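Padrinho que não é crismado pode batizar? Paróquia pede comprovativo e não sei o que fazer

Comunidade > Família e Fé > Sacramentos

Publicado por mae_do_segundo em 22/02/2020

Boa noite a todos! Desculpem desde já se me alongar, mas ando com isto às voltas na cabeça e quem me pode ajudar cá em casa está mais baralhado do que eu. O meu marido e eu queremos batizar a nossa filha mais nova. O mais velho foi batizado na terra dos meus pais, numa paróquia pequenina onde o senhor padre conhecia toda a gente, e não me lembro de nos terem pedido quase papel nenhum. Desta vez é diferente, porque entretanto mudámos para Hestden e aqui há uma comunidade católica de língua portuguesa muito simpática, mas com as regras todas escritas numa folha que nos entregaram na secretaria.

Ora a folha diz que o padrinho e a madrinha têm de ser crismados e trazer uma declaração de idoneidade passada pelo pároco da sua residência. A madrinha é a minha irmã, que é catequista, por isso com ela não há problema nenhum. O padrinho seria o irmão do meu marido, que foi batizado e fez a primeira comunhão mas nunca chegou a fazer o Crisma, porque na altura foi trabalhar para fora e a vida levou-o para outros lados. É uma pessoa de bom coração, reza, vai à missa no Natal e na Páscoa e mais umas quantas vezes, e está radiante com o convite. Custa-me imenso ter de lhe dizer que não pode ser.

O que eu queria saber é o seguinte: isto é mesmo obrigatório ou depende de cada paróquia? Há alguma maneira de ele fazer o Crisma já adulto, sem ter de andar anos na catequese? E se não der, é possível batizar só com madrinha? Gostávamos de marcar para dezembro, quando a família vem toda cá, portanto ainda há algum tempo. Já agora, se alguém souber se a vela e a concha são os pais que levam ou se a igreja tem, também agradeço, que da outra vez tratou a minha mãe de tudo.

Um beijinho e muito obrigada a quem tiver paciência de ler até ao fim!
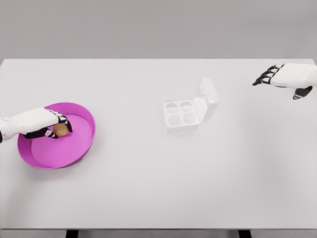
Ah, e esqueci-me de dizer uma coisa que pode ser importante: o meu cunhado vive em Lendent, que fica noutra diocese, e lá a missa em português é só de vez em quando. Ele não está inscrito em paróquia nenhuma, que eu saiba. Não sei se isso complica a tal declaração.

Respostas

avo_catequista

Olá, minha querida, e antes de mais parabéns pela menina! Fui catequista muitos anos e ajudei na preparação de pais e padrinhos, por isso já ouvi esta pergunta vezes sem conta, e percebo muito bem a aflição.

Respondendo à primeira parte: a exigência do Crisma não é invenção da sua paróquia. Vem no Código de Direito Canónico, no cânone 874, que diz que o padrinho deve ser católico, confirmado, já ter recebido a Eucaristia e levar uma vida de acordo com a fé e com o encargo que vai assumir. Também pede que tenha feito dezasseis anos, embora aí possa haver exceções, e que não seja o pai nem a mãe da criança. O que muda de terra para terra é a forma como se comprova. Há párocos que conhecem a pessoa e lhes basta uma conversa, e há outros que pedem a certidão e a declaração, sobretudo quando os padrinhos vêm de longe. Provavelmente foi isso que aconteceu com o seu mais velho: o senhor padre conhecia a família e tratou do assunto sem a senhora dar por ela.

Quanto ao Crisma em adulto, claro que é possível, e olhe que é mais comum do que se pensa! Na minha paróquia tivemos um ano um grupo de 8 adultos, e mais de metade estava lá precisamente porque tinha sido convidada para padrinho ou madrinha. Uns vieram um bocadinho contrariados, não lhe vou mentir, mas houve quem ficasse depois no coro e até na leitura. A preparação de adultos costuma ser bem mais curta do que a catequese das crianças, mas a duração varia muito, e a data do Crisma depende da agenda do bispo, por isso o seu cunhado deve informar-se já. Ele que fale com a paróquia da zona onde mora, mesmo que não esteja inscrito. Em princípio, quem reside no território pertence àquela paróquia, e inscrever-se costuma ser coisa simples. Se a língua for um obstáculo, perguntem se pode fazer a preparação convosco, na comunidade de Hestden. Os padres das duas paróquias podem entender-se entre eles, e muitas vezes um telefonema resolve o que parecia um bicho de sete cabeças.

E sim, pode batizar só com madrinha. O cânone anterior, o 873, diz que pode haver um só padrinho ou uma só madrinha, ou um e outro. A sua irmã chega perfeitamente.

A vela, normalmente, levam os padrinhos ou os pais, mas há igrejas que a oferecem. A concha quase sempre a igreja tem. Se gostar de ter uma de recordação, leve, só convém perguntar antes ao senhor padre. A toalhinha é que é melhor levarem de casa, e uma que enxugue mesmo, porque as de renda são lindas mas não servem para nada.

Um abraço grande e que Deus abençoe a vossa menina.

rui_hovley

Na minha paróquia, em Hovley, ninguém pediu nada e o padrinho do meu filho não era crismado. Assinou o livro e pronto. Acho que depende muito do padre. Eu se fosse a si tentava noutra igreja antes de estar a chatear o homem com cursos.

cartorio_paroquial

Boa tarde. Trabalho na secretaria de uma paróquia e gostava de acrescentar umas coisinhas ao que já foi dito, com todo o respeito pelo comentário anterior. Mudar de igreja à procura de quem não peça papéis nem sempre corre bem. Para batizar fora da paróquia onde residem, é habitual pedirem aos pais uma autorização do pároco próprio, e aí voltam ao ponto de partida, só que com menos tempo. Já atendi uma família que ficou sem igreja a duas semanas da festa, com o almoço pago e os convites entregues, e foi uma tristeza para todos.

O que eu aconselhava era marcarem uma conversa com o senhor padre, os pais e, se ele puder, também o cunhado. Expliquem exatamente o que escreveu aqui. Uma pessoa que tem fé e vontade de completar a iniciação cristã costuma ser muito bem recebida.

Sobre as certidões: o seu cunhado vai precisar da certidão de batismo para se preparar para o Crisma, e essa pede-se à paróquia onde foi batizado. Peça já, porque quando os livros são antigos ou passaram para o arquivo da diocese pode demorar. Convém dizer a data, nem que seja só o ano, e o nome completo dos pais.

Só mais um pormenor. Há quem proponha que uma pessoa não crismada fique como «testemunha» do batismo. No Código essa figura está pensada para cristãos batizados de outras confissões, sempre ao lado de um padrinho católico. Um católico sem Crisma não entra bem aí, mas nada impede que o seu cunhado tenha um lugar na celebração, por exemplo a fazer uma leitura ou a levar a vela, se o padre concordar. Fica combinado com ele, de coração aberto, e a menina terá o tio ao lado da mesma maneira.

mae_do_segundo

Muito, muito obrigada a todos! Já li tudo em voz alta ao meu marido, que ficou bem mais descansado. Liguei hoje ao meu cunhado, a medo, e ele disse logo que fazia o Crisma com todo o gosto e que até já tinha pensado nisso antes, só lhe faltava o empurrão. Vai pedir a certidão à terra e nós vamos falar com o senhor padre para ver se ele pode fazer a preparação cá connosco. Quanto à toalha, a minha mãe já avisou que tem uma de linho guardada na arca (de renda, claro, mas vou levar outra por baixo!).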